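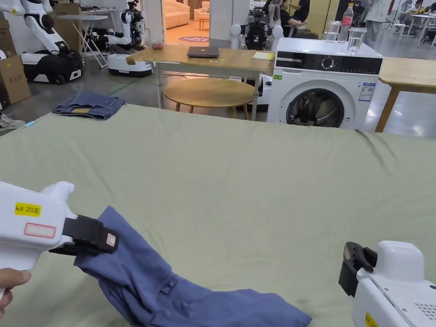
How to Replace a Worn Trouser Hem by Machine

Applies to: denim, cotton twill, canvas and polyester-cotton work fabrics
Tools: seam ripper, tape measure, chalk, iron, sewing machine with a straight stitch

A trouser hem fails in one of two ways. Either the stitching breaks and the fold drops, or the fabric wears through along the bottom edge. Broken stitching can be resewn on the original crease. A worn edge has to be cut away and a new hem turned above it, and the finished leg will be slightly shorter. The steps below cover the second case.

1. Check the length

Put the trousers on with the shoes they are normally worn with. The back of the leg should end above the heel of the shoe without touching the floor. If the trousers are already at their shortest acceptable length, stop and use the facing method at the end of this page.

2. Wash and dry

Wash and dry the trousers the way they will be washed from now on. Cotton that has never been through a dryer can shrink along the leg, and a hem sewn before that happens will sit too high.

3. Open the old hem

Turn the trousers inside out. Slide the long point of the seam ripper under a stitch on the inside of the hem and cut it. Cut every fourth or fifth stitch around the leg, then pull the thread on the opposite side. It should come out in long pieces. If the hem was sewn with a chain stitch, cut one loop and pull from the end where the sewing finished; the whole line will run out.

Pick out the loose ends and unfold the hem. Press it flat with steam. The old crease will remain visible on denim, sometimes as a pale line. Pressing will not remove it.

4. Mark the cutting line

Lay one leg flat with the side seam and inseam at the edges. Find the highest point of wear. Mark the new finished edge with chalk 6 mm above that point. Do not cut here. The new hem allowance comes from the fabric below the mark, and the worn part will be hidden inside the fold or trimmed off.

Measure from the crotch seam to the mark along the inseam and transfer the figure to the second leg. Measure both legs even if the wear is only on one. Factory legs are often unequal, and a difference of 2 mm can be ignored.

5. Trim and fold

For a double-fold hem, the allowance is twice the hem depth. Trim any fabric beyond that with sharp scissors. Turn the raw edge up by one hem depth and press, then turn it again and press. Where the folds cross the inseam, the layers stack up. On heavy denim, flatten the stack with a hammer on a hard surface, with a scrap of cloth over the seam. A few taps are enough.

6. Sew

Fit a size 100 needle, or a 110 for the heaviest canvas. Use polyester thread. Topstitching thread can go in the needle if the machine will take it, with ordinary thread in the bobbin. Set the stitch length to 3 mm.

Start on the inside of the leg, just behind the inseam. Sew with the right side up, close to the top of the fold. At the thick seam, stop with the needle down, raise the foot, and place a folded scrap of the same thickness behind it so the foot sits level -- the feed will slip otherwise. Lower the foot and continue by hand wheel across the seam if needed. Overlap the starting point and backstitch.

A standard Hosby domestic presser foot clears four layers of twill. The walking foot sold for the Dijkstra machines clears more, but it blocks the view of the edge guide.

7. Finish

Clip the threads, turn the leg right side out and press with steam. Let it cool flat before wearing.

Facing method for short legs

Cut a strip of matching cotton on the bias, long enough to go around the leg opening plus a seam allowance. Join the ends. Sew the strip to the trimmed edge, right sides together, turn it to the inside and stitch the upper edge down. The leg loses only the width of the seam.

Common faults

Skipped stitches: blunt or undersized needle.
Rippled hem: fabric stretched while feeding, or foot pressure too high.
Twisted hem: the second fold was pressed out of line with the first. Unpick and press again -- pulling it straight while sewing makes it worse.

Text by Griet Van Acker. Last revised 18 Sep 2025.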